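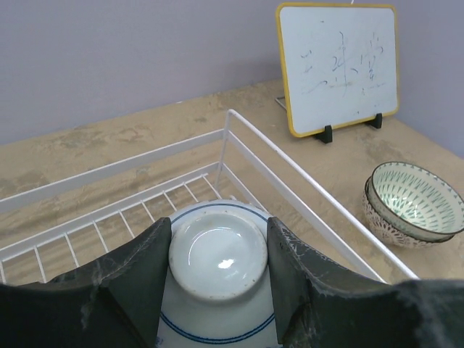
4.2 Reporting thresholds and alert delivery

In the first version of Palard, every report a resident filed was passed straight to the town's maintenance queue. Staff in Mudton told us this made the queue hard to use. One broken streetlight could produce a long run of separate entries, each with its own wording and a slightly different position. The second version therefore groups reports before anyone is told about them. Two reports are placed in the same group if they have the same category and their positions are within 40 meters of each other. The category is picked by the resident from a fixed list, and the free text is not used for grouping.

A group is shown on the public map as soon as it holds one report, but the maintenance desk gets an alert only when three different accounts have contributed. Reports in the "danger" category skip this rule and are sent at once. Residents who have reported to a group receive a message when its status changes. They can turn these messages off for a single group or for the whole app.

Figure 3. Path of a report through Palard. A report is checked for a valid position, assigned to an open group or used to start a new one, and then counted toward the alert threshold. Closed groups are kept on the map for 15 days.

We ran the second version in two towns, Mudton and Flestov, with 200 registered accounts between them. The trial ended in August. Settings were the same in both places except for the opening hours of the maintenance desk, which in Flestov closes at 3 p.m. Alerts sent after closing were held until the next morning.

The grouping distance caused the most trouble. In the center of Flestov, where streets are narrow, reports about separate drain covers were often merged, and 26 groups had to be split by hand. The opposite problem came up in Mudton along the river path, where phone positions drift under the trees and one fallen branch appeared as several groups. Hirvonen and Heinonen tried a distance that varies with street density, but we did not have time to test it with residents, and the results below use the fixed value throughout.

Some residents asked why a report they had filed stayed marked "waiting." The status text did not say that more reports were needed before an alert was sent. Nelli Hirvonen rewrote it partway through the trial, so answers to the survey question on status messages (Section 5.1) should be read with that change in mind.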